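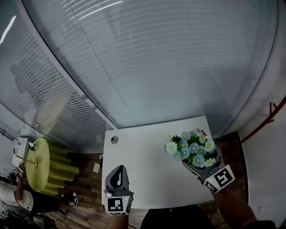
How many usable demonstrations does the project have at the end of this period?
The bimanual set stands at 2,736 accepted episodes, with 129 more held back pending review of their tracking data.

Progress report to Woltari, handheld demonstration collection, Istport site
May 21, 2026

Collection this period used paired handheld grippers, one per hand, each carrying a cube marker for pose tracking. Operators work at a white table and handle light household and decorative items. The bouquet task, in which artificial flowers are gripped at the wrapped stem, was added to the protocol after Teoh asked for more objects with soft, irregular outlines.

The 129 held episodes share one fault: marker pose is lost on one side for longer than the limit set in the plan. Most come from the bouquet task, where the blooms can hide a marker when the wrist turns inward. Skutier has supplied a revised filter that bridges short gaps – longer ones still have to be rejected by hand.

Episode length is now capped at 60 seconds. Longer recordings had a high share of idle time and added little to training. Gripper width is recalibrated at the start of every session, and the values are stored with the episodes.

2 items remain open. The written rule for when an idle hand counts as part of the task is still in draft, and annotators are applying the old one. Lighting near the glass wall also varies through the day; a fixed blind setting is being tested.

The next delivery to Teoh is planned for October and will include the reviewed bouquet episodes. No change to the budget is requested.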